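How to Style a Glass Coffee Table with a Succulent and Fruit

June 15, 2022

I love a glass coffee table. I know they have a reputation for showing every fingerprint (they do!) but nothing else lets so much light through a small living room, and you get to decorate twice, once on the top and once with whatever floor you can see underneath. If yours is sitting there with a pile of mail and a remote on it, give it half an hour and follow along.

What you need

A glass-topped table, any shape
One small potted succulent
One plate in a plain, light color
A piece of fruit with some personality
Two soft cloths, one damp and one dry
A tape measure
Felt or clear rubber pads for under the pot

My own tape measure lives in a Stilik tin with all the odd screws. Any old tape is fine.

Step 1. Clear it and clean both sides

Take everything off, and I mean everything, even the coaster you've stopped noticing. Wipe the top with the damp cloth, then go over it right away with the dry one so it can't streak. Now get down on the floor and do the underside. It's the step people skip and it makes the biggest difference, because dust on the bottom of clear glass shows up as a gray haze no matter how much you polish the top.

Wipe the supports while you're down there. Dark metal shows lint like crazy.

Vacuum the carpet too! The floor is part of the picture with a clear table. Speckled carpets are very forgiving, plain ones less so.

Step 2. Start with the plant

I always put the plant down first. It's the tallest thing and the hardest to move once there's a plate next to it. I like something spiky on glass, with thick pointed leaves that go off in every direction, and a pot in a warm earthy color so it doesn't vanish into all that coolness.
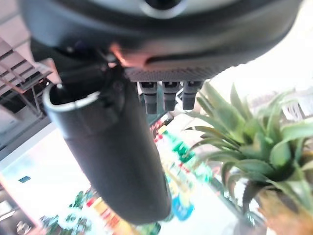

Pointed green leaves and a brownish-orange pot. I could look at this combination all day.

Set the pot about a third of the way in from one end. The dead center looks stiff, and the very edge makes everyone nervous. If your table is 36 inches long, measure in 12 and you're done. Put your pads under the pot before it goes anywhere near the glass, and use a saucer if there's a drainage hole. Terracotta with grit on the bottom will scratch, and I have the mark to prove it.

Watering: take the plant to the sink, let it drain all the way, then bring it back. Mine gets a drink every 16 days or so in warm weather and hardly any in December. Poke a finger in the soil first and go by that.

Step 3. Check what's around the table

Before adding anything else, stand up and look at the surfaces nearby. Glass picks up whatever is next to it, so a bright white shelf or a gray counter will change how your table reads. I like to have one speckled or grainy surface somewhere close by, maybe a stone-look tray or a side table. It gives the eye something to rest on next to all that shine.

Look for glare at the same time. Walk to the spot where you usually sit and see whether a ceiling light is bouncing straight at you. If it is, slide the plant a few inches until the leaves break it up. Easy fix, and I'm always amazed how well it works.

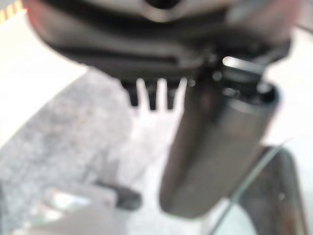
Step 4. Add the plate and the fruit

Now for the fun part! Pick a plate that is round and quiet. Cream is my favorite, it's softer than white and makes warm colors glow. I found mine in a box of seconds at the Stellmont market and have never used it for dinner once.

Then choose the fruit. A bowl of apples is lovely, but one big sculptural piece on a plate is so much more cheerful, and a pineapple is the queen of them all. You get that orange-yellow skin, and the green leaves at the top echo the spikes of the succulent. Lay it on its side if the plate is wide enough, and turn it until it stops wanting to roll. Always carry the plate with both hands underneath, or put the plate down first and bring the fruit over separately.

Keep at least 6 inches between the plate and the edge of the table, more if you have kids or a dog with a busy tail. Leave the rest of the glass bare. You'll be tempted to add a candle and a stack of books. Try it without them for a day first.

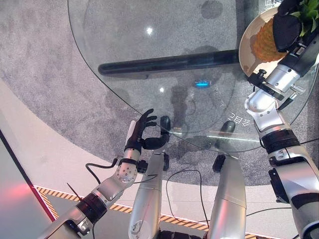
Kang wrote in to say that real pineapple only lasts a few days out in a warm room, and that a little folded napkin under it saves the plate from getting sticky. I've started doing this and it's great. Kang also swaps in lemons once the pineapple has been eaten, piled up on the same plate, and I'm stealing that for next month.

Keeping it nice

Dry cloth every couple of days, damp cloth once a week. Turn the pot a little each time you dust so the plant doesn't lean toward the window. When the fruit starts to smell very sweet, cut it up and eat it that evening, then wash and dry the plate before anything new goes on it.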